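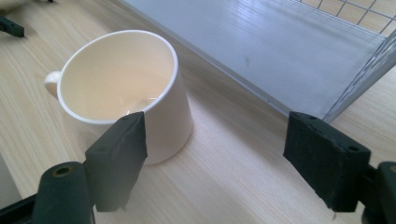
Slide 1 - who I am, why the bank let me out

Name, job, thanks to Hüsnü for the invite. Run the payments desk at Kernstead, small savings app, no branches. Talk is on pending card payments and why they wreck people's balances. Not on crypto. Say that early, someone always asks.

Hands up: who has checked their balance before buying something and still gone overdrawn? Wait for hands.

Slide 2 - the petrol pump

Start with a story. Customer fills up, spends 38 quid, pump asks the card for 99 first. Shop gets a yes. For a bit the app shows 99 gone. Customer rings us, cross. Fair enough.

Two numbers, one purchase. The hold and the real payment. Point at left column then right column. Go slow, lost people here last time.

Slide 3 - what we looked at

1,985 complaints, all tagged by hand by Genowefa and Lev. Took them most of the winter, buy them a drink.
191 were hotels. Hotels are the worst. Deposit held at check in, second hold for the minibar, real bill comes in as a third thing with a diferent shop name on it.
82 were people who'd already been paid back and couldn't see it.

Don't read the table out. Leave it up, drink water.

Slide 4 - "available" vs "balance"

Ask the room which is bigger. Half will say balance, half won't know. Depends on the overdraft, mean question. Move on quick.

Our old screen had both, same size, same grey. Yavuz's redesign puts available at the top, drops the other one down a level. Calls to the desk fell. Don't claim it was all down to the screen, we changed the text alerts in the same month (December) and can't split the two.

Slide 5 - what we write to people now

Old wording: "Authorisation pending settlement." Read in bored voice.
New wording: "The hotel has set this money aside. It hasn't been taken yet."
Mention the argument over "set aside". Legal wanted "reserved". Lost that one, then won it back.

Slide 6 - things we got wrong

- Hid small holds altogether. Terrible. People saw the money drop with no line to explain it
- Sent an alert when a hold was released. Customers thought it was wages
- Promised a date. Never promise a date, the shop decides when it lets go and some never bother, hold just times out
- Wedbridge trial, 4 weeks, showed a countdown. See above re dates

If running late skip to slide 8.

Slide 7 - refunds

Same mess backwards. Shop says refunded, till prints a slip, we've got nothing yet. Customer holding the slip, us saying no record. Both telling the truth. Ataberk has a good line on this but let him use it in the panel.

Cancelled hold isn't a refund, no new line comes in, the old one just vanishes. Show before / after. Click twice, there is an animation I forgot to take out.

Slide 8 - asks for the room

If you run a shop: release the hold when you cancel teh order, same day. Please.
If you build the app: put the shop's real name on it, not the parent firm.
If you're a customer: keep the slip, use a credit card for hotels and car hire if you've got one.

Questions. Likely ones: joint accounts (yes both see it), foreign holds (rate can move, final amount differs), can we just cancel a hold ourselves (sometimes, if the shop confirms in writing).

Hand over to Ataberk, panel starts 3.40.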